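The Desk Clerk

By Naheed Rana

By the time the machine had been at Trernent for a month, it had put away four things, and one of them was Parveen Ansari's lunch spoon.

Parveen ran the back room of the stationery shop, where returns came in by the carton and somebody had to sort them. The job had no title. Pens with pens, jars with jars, the sad little erasers into a drawer of their own. She had done it for years with the radio on. Then head office bought a sorting station from a company called Drerner, and a young woman named Quyên Trình came with it, carrying a laptop and a bag of cables, and asked where she could plug in.

"What does it do?" Parveen asked.

"It tidies," said Quyên.

"Tidies what?"

"Desk items. For now." Quyên had a way of saying "for now" that made it sound like a rank in the army.

They set it up against the wall where the kettle used to be. The kettle went to the windowsill, and Parveen took this personally. The machine got a white table, walls on three sides and two arms, and on Monday morning it got its first real work: a handful of odds and ends from carton 944, to be picked up and placed in the yellow bin.

"Left arm is Undinon," Quyên said. "Right arm is Hashmi."

"You named them?"

"They came named."

Parveen pulled up a stool. She wanted to be fair. She had once trained a nephew to do this job and he had lasted until eleven o'clock, so the bar was somewhere near her ankles.

Undinon went first. It reached out over the table in the manner of a man feeling for his glasses in the dark, stopped, considered a pen, and went past it. It came back. It considered the pen again. Parveen, who had a mug in her hand, finished what was in the mug.

"It's planning," said Quyên.

"It's a pen."

"It doesn't know that it's a pen. It knows there's something long there that it can probably close on."

"My nephew knew it was a pen," said Parveen, "and it didn't help him either."

At 10:30 the left arm got a highlighter into the bin. There was a small click. Quyên made a noise like a person whose horse had come in, and typed something, and Parveen found to her annoyance that she had been leaning forward on the stool. She leaned back.

"One," she said.

"One is good!"

"How many in a carton?"

Quyên looked at the carton label, although she must have known. "Seven hundred," she said.

The radio played a song and then the weather.

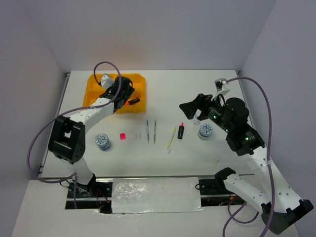

Undinon at the bin, Hashmi thinking it over.

Peiyu Cai came down from accounts at noon, because word had gone around that the robot was working, and then that it wasn't, and he wanted to see which. He stood with his sandwich and watched Hashmi hang above the table with its fingers apart.

"Is it broken?"

"It's waiting for the other one," said Quyên. "They take turns so they don't hit each other."

"We should try that in accounts," said Peiyu. He chewed. "What about the jars?"

"Jars are hard. They roll, and the lid is wider than you'd think, and if it squeezes too much it'll shoot one at the wall."

"And the little clear bits?"

Quyên sighed. "It can't really see the little clear bits."

Peiyu bent down and squinted at the table. "To be honest with you, neither can I," he said, and went back upstairs feeling, Parveen thought, rather closer to the machine than he had when he came down.

The manager, Shagufta Tarar, wanted a number. She wanted it by the end of the day, and she wanted to be able to say it to head office in one breath. So at two o'clock Quyên set the thing going on a fresh spread of pens and jars, and at the other end of the room Parveen, who had not been asked, tipped the rest of the carton onto her own bench and began.

It wasn't a race. Parveen said so afterward to anyone who would listen. She only happened to be working, and happened to be working with her sleeves pushed up, and the radio happened to be off. Her hands went out and came back. She didn't look at half of it. She talked the whole time, mostly about her sister's kitchen, and threw a dried-out marker over her shoulder into the trash without turning her head. Quyên stopped watching the robot to watch that.

"How did you know it was dry?"

Parveen thought. "It felt dry."

"What does dry feel like?"

"Lighter. I don't know. Sort of disappointing."

Quyên wrote this down. She underlined it.

By four Parveen had an empty carton and a sore thumb. The machine had a highlighter, a pen and, on its third attempt, the spoon, which had rolled onto the table when Parveen came over to gloat. It had put the spoon in with the pens.

"Well," said Shagufta, looking from one end of the room to the other. "What do I tell them?"

"Tell them it works," said Quyên.

"Tell them it works like my nephew," said Parveen.

Shagufta wrote down "promising" and went to find her coat.

Quyên stayed late that night with the lights on over the white table. Parveen got as far as the door, then came back and stood behind her. The left arm was reaching for a jar, very slowly. It touched the lid. The jar turned a little and settled.

"It's coming in too high," Parveen said. "Get it down by the belly. Then it can't roll on you."

Quyên changed something and ran it again. The arm went lower, closed, and lifted the jar the width of a finger before dropping it.

Parveen took off her coat and moved the kettle closer.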